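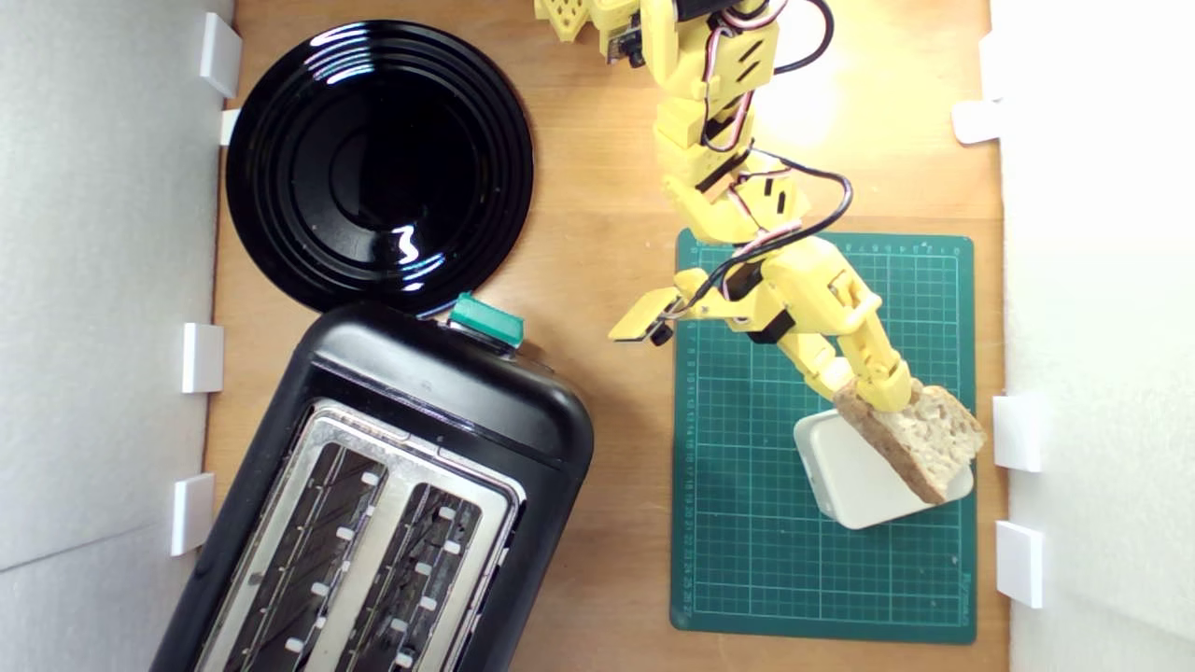
adabike
Jun 7, 2025
Anyone here bought from the Farina dealer in Mondville lately? Put down a 438 deposit on a scooter in May, was told 10 days. Nothing. Called 4 times, got voicemail twice. Sales guy swore it was "on the truck". Posting over breakfast, toaster and black plate out, slice of bread waiting, and I'm already mad. Do I ask for the deposit back or wait it out?

birkett_a
Ask for it back. In writing. They did the same to my brother in law, he waited 32 days and then they tried to add a prep fee.

Hadolcombe Rider
Disagree. Bought two bikes there, both late, both fine. Service guys are great. Front desk is a mess, sure. Go in person and ask for Tiziana.

birkett_a
"Both late, both fine" lol. Late isn't fine when they promised a date

Hadolcombe Rider
Its a small shop. You want a warehouse, go to Darkevcombe and see how they treat you after the warranty runs out

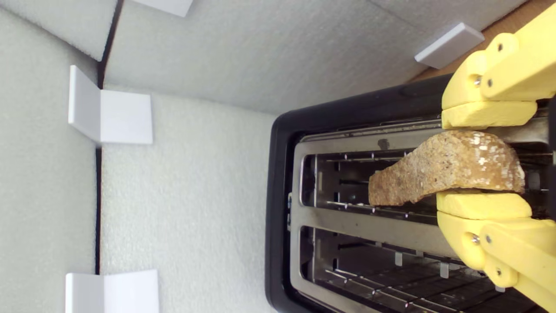 adabike
Ok so went back thru my paperwork. Reciept says deposit is refundable until the scooter is registered. No delivery date on it anywhere, he only said the 10 days out loud. My fault for not getting it written down I guess. Can they still charge a prep fee if its not on there?

amadi_moto
Not your fault. Look at the back page, mine had fees listed in tiny print. If there's none on yours I'd refuse to pay it. And email, don't call, so you have a record

birkett_a
^ this

adabike
Back page is blank. Emailing now, will go in person too if no answer by tomorrow.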